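폐허 배경 (컴퓨터 그래픽스)

폐허 배경은 버려진 공장, 창고, 강당, 역사 따위를 전방위로 촬영한 뒤 3차원 장면의 원경과 조명으로 함께 사용하는 환경 맵을 통칭하는 말이다. 학술 용어로 정착한 적은 없으며, 소재 배포처의 분류 이름이 굳어진 것에 가깝다. 배포처에 따라 '폐건물', '산업 유적', '방치된 실내' 등으로 나뉘지만 구분 기준이 공개된 경우는 드물고, 같은 파일이 두세 갈래에 중복 등록되어 있기도 하다.

흔히 "사진에서 얻은 빛이므로 사실적이다"라는 설명이 따라붙는다. 이 주장은 절반만 맞는다. 환경 맵에 기록되는 것은 한 지점에 도달한 빛의 방향과 세기이고, 그 빛이 공간의 다른 곳에서 어떻게 달라지는지는 담겨 있지 않다. 따라서 물체가 촬영 지점에서 멀어질수록 조명의 근거는 약해진다. 홍보 문구에서는 이 한계가 좀처럼 언급되지 않는다.

구성과 원리

환경 맵은 대개 가로가 세로의 두 배인 정방형 도법(등장방형) 이미지로 저장된다. 렌더러는 이 이미지를 무한히 먼 구면에 입힌 것으로 간주하고, 구면의 각 방향에서 들어오는 빛을 물체 표면에 적용한다. 노출을 달리한 사진 여러 장을 합성하여 밝은 창과 어두운 구석을 한 파일에 보존하는 것이 원칙이다.

폐건물은 이 방식에 잘 맞는 장소로 꼽힌다. 지붕이나 벽이 뚫려 있어 하늘빛이 한쪽에서 들어오고, 콘크리트 면은 색이 옅어 물체의 색을 크게 물들이지 않는다는 것이다. 그러나 벽 안쪽까지 식물이 자란 장소에서는 사정이 다르다. 잎에 반사된 녹색광이 회색 재질에 얹히는데, 이를 재질의 결함으로 오인하여 엉뚱한 값을 고치는 일이 입문서의 단골 사례로 실린다. 사례의 대부분은 출처가 적혀 있지 않아 실제로 얼마나 흔한지는 알 수 없다.

바닥은 더 까다롭다. 환경 맵의 아래쪽은 삼각대가 있던 자리이므로 대체로 복제 도장이나 주변 질감으로 메워져 있다. 원경으로 볼 때는 문제가 없으나 시점을 내려 바닥을 넓게 잡으면 반복되는 얼룩이나 흐릿한 원이 드러난다.
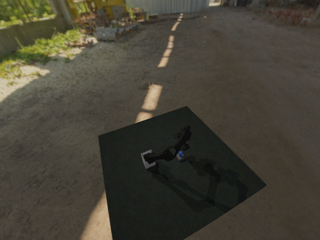 갈색 흙바닥과 그 위의 어두운 판. 컴퓨터 렌더링.

바닥을 가리는 가장 오래된 수법은 별도의 평면을 놓는 것이다. 단색 판 하나로 메운 자국이 사라지고 그림자를 받을 면도 생긴다. 다만 판의 가장자리가 지나치게 반듯하면 사진으로 된 주변과 따로 논다. 판의 두께, 모서리의 마모, 접지부의 음영을 더하라는 조언이 많지만, 이런 손질이 관찰자의 판단을 얼마나 바꾸는지 제대로 비교한 자료는 찾기 어렵다.

부유 현상

환경 맵만으로 배경을 구성하면 전경의 물체가 공중에 뜬 것처럼 보이기 쉽다. 원인은 단순하다. 배경은 무한히 먼 곳에 있는 것으로 계산되므로 시점을 옮겨도 시차가 생기지 않고, 배경의 땅은 그림자를 받지 않는다. 탁자나 판처럼 넓은 물체에서는 이 어긋남이 특히 눈에 띈다. 물체 아래에 다리나 받침을 모형으로 만들어도 그것이 닿을 땅이 없기 때문에 사정은 별로 나아지지 않는다.

해결책으로 지면 투영법이 쓰인다. 구면의 아래쪽을 평평한 바닥으로 펴서 배경 사진을 실제 평면에 투사하는 방법으로, 촬영 높이를 정확히 알면 발밑의 거리가 그럴듯하게 맞아떨어진다. 높이가 기록되지 않은 파일에서는 값을 눈대중으로 넣을 수밖에 없다. 기둥이 늘어선 실내에서는 기둥 밑동이 바닥과 함께 길게 눕는 왜곡도 생긴다. 지면 투영을 "만능"으로 소개하는 강좌가 주로 들판이나 주차장을 예로 드는 것은 우연으로 보기 어렵다.

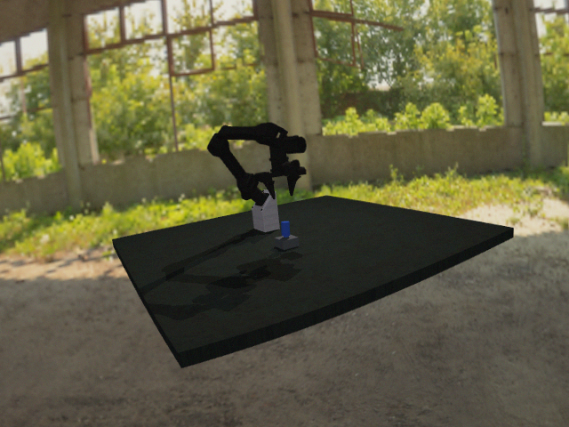
소재의 유통

폐허 배경이 많아진 까닭을 두고 애호가들은 폐허가 지닌 정서적 힘을 든다. 시간의 흔적이 남은 장소가 보는 이를 끌어당긴다는 설명인데, 검증하기 어려운 데다 촬영자의 사정을 빠뜨리고 있다. 영업 중인 건물은 사람이 오가고 조명이 바뀌어 여러 노출을 합성하기에 불편하며, 간판과 전시물의 권리 문제도 남는다. 빈 건물은 이 두 가지를 한꺼번에 피한다. 소재의 편중은 취향만큼이나 작업 여건의 결과일 수 있다.

초기 모음집 가운데 자주 인용되는 것은 배포처 Stiko가 내놓은 《Ketdale》이다. 소개 글은 수록 장소가 50곳이라고 적고 있으나, 목록을 대조한 이용자들은 같은 건물의 다른 층을 각각 한 곳으로 센 항목이 섞여 있다고 지적하였다. 배포처는 층마다 빛의 조건이 다르므로 별개의 장소라고 답하였다. 어느 쪽을 받아들이든 '장소'의 정의가 먼저 제시되었어야 한다는 비판은 남는다.

뒤이어 나온 Vachon의 모음집은 한 파일에 24단계의 노출을 합성하였다고 내세웠다. 단계의 수는 그 자체로 품질을 보장하지 않는다. 간격이 촘촘하면 단계가 많아도 전체 범위는 좁을 수 있고, 태양이 직접 보이는 장면에서는 가장 짧은 노출에서도 해당 부분이 포화되는 일이 있다. Vachon의 설명서에는 단계의 간격이 적혀 있지 않다.

출입 허가의 문제도 있다. 방치된 건물이라도 소유자는 있게 마련이며, 촬영 허가를 받았는지가 소재의 이용 조건에 영향을 줄 수 있다. 배포처의 안내문은 대체로 "권리 문제 없음"이라는 한 줄에 그친다. 이용자가 이를 확인할 방법은 마땅치 않다.

사실성 논쟁

그래픽 평론가 Ghislain MacPherson은 폐허 배경을 "값싼 설득"이라고 불렀다. 녹슨 면과 부서진 벽은 정보량이 많아서 전경의 모형이 허술해도 화면 전체가 정교하다는 인상을 준다는 것이다. 그는 같은 모형을 흰 배경에 두고 다시 평가해야 한다고 주장하였다. 지적에는 일리가 있으나, 흰 배경을 중립으로 보는 전제 역시 따져 볼 필요가 있다. 균일한 조명은 표면의 요철을 감추므로 오히려 허술한 모형에 유리할 때가 있다.

논쟁에서 반복해서 인용되는 자료는 제작사 Zudbridge의 사내 시험이다. 참가자 200명에게 합성 화면을 보이고 실사 여부를 묻는 방식이었으며, 폐건물 배경이 다른 배경보다 실사로 판정되는 비율이 높았다고 전한다. 이 시험은 몇 가지 점에서 조심해서 읽어야 한다.

첫째, 공개된 것은 요약문뿐이고 화면 자체는 공개되지 않았다.
둘째, 참가자가 화면을 본 시간이 밝혀져 있지 않다. 짧게 스치는 화면과 오래 들여다본 화면의 판정은 같은 뜻으로 묶기 어렵다.
셋째, 배경마다 전경의 물체가 동일했는지 확인되지 않는다.

그럼에도 일부 강좌는 이 시험을 들어 폐허 배경이 "입증된 선택"이라고 가르친다. 원문에는 그런 표현이 없다.

해상도와 용량

배경으로 직접 보이는 환경 맵은 조명용보다 높은 해상도를 요구한다. 화면에 잡히는 것은 구면의 일부에 지나지 않으므로, 화각이 좁아질수록 같은 파일도 흐릿해진다. 흐려진 배경을 두고 얕은 심도를 표현한 것이라고 해설하는 경우가 있으나, 의도된 흐림과 해상도 부족은 가장자리의 모양으로 어느 정도 가려낼 수 있다. 전자는 거리에 따라 정도가 달라지고 후자는 배경 전체에 고르게 나타난다.

조명만을 목적으로 한다면 작은 파일로도 충분한 경우가 많다. 무광 재질은 넓은 방향의 빛을 평균하여 받으므로 세부의 차이가 거의 드러나지 않는다. 매끈한 금속이나 유리는 예외이다. 배포처가 최고 해상도 파일에만 높은 가격을 매기는 관행은 이 차이를 설명하지 않은 채 유지되고 있으며, 작은 파일을 조명에, 큰 파일을 원경에 나누어 쓰는 방법은 안내문의 뒤쪽에나 적혀 있다.

대안

실내를 전부 모형으로 제작하면 시차와 그림자의 문제는 대부분 사라진다. 대신 제작 기간이 늘고, 벽면의 얼룩이나 풀의 배치처럼 사진이 공짜로 제공하던 불규칙성을 손으로 만들어야 한다. 사진 측량으로 공간을 재구성하는 절충안도 있으나 창밖의 식물처럼 가늘고 흔들리는 대상은 형태가 뭉개지기 쉽다. 어느 방법이 100% 우월하다는 식의 비교표는 대개 비교 대상의 작업 시간을 빼놓고 있다.

같이 보기

환경 맵
영상 기반 조명
지면 투영
사진 측량

문의 및 오류 신고 | 본문의 저작권은 각 기여자에게 있습니다 | 맨 위로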